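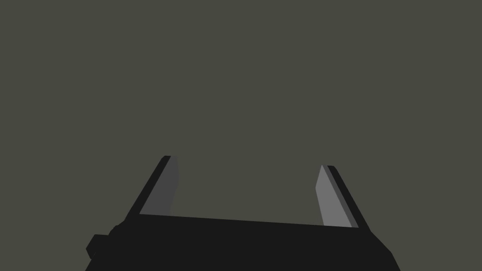 ¿Cada cuánto hay que descalcificar el hervidor? En casa lo hago cada cuatro o cinco semanas, porque el agua de aquí es durísima; con agua blanda te basta con un par de veces al año.

Yo antes compraba sobres descalcificadores y me dejaba un dineral, ¡qué tonta! Ahora uso ácido cítrico en polvo, que lo venden a granel en la droguería de abajo. Pongo 10 gramos en 400 ml de agua, lo llevo a ebullición, apago y me olvido un rato (me pongo con otra cosa, que si no me quedo mirando). Luego tiro el agua, aclaro dos veces y hiervo otra tanda de agua limpia que también va al fregadero.
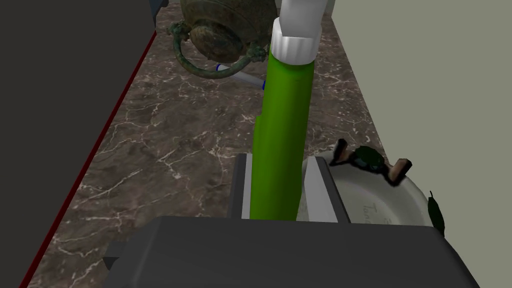

Jarosław Cieślak me escribió que él lo hace con vinagre blanco, mitad y mitad con agua, y que le queda igual de bien, aunque luego el té le sabe a ensalada durante dos días. A mí me pasó lo mismo, Jarosław, y por eso me cambié.

Para el filtro del pico, ese de rejilla donde se queda pegada toda la costra, lo mejor es sacarlo y dejarlo en un vaso con lo mismo,

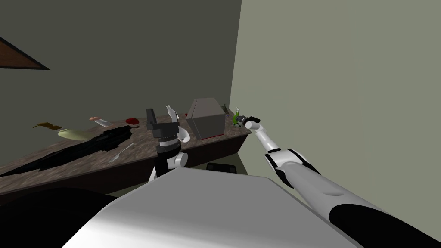

y después pasarle un cepillo de dientes viejo, sin apretar mucho, que la malla se deforma enseguida. El mío lo estropeé así en abril y tuve que buscar recambio.

Ah, y no metáis estropajo metálico dentro, por favor. Si queda alguna mancha blanca en el fondo, repetid con la misma dosis al día siguiente.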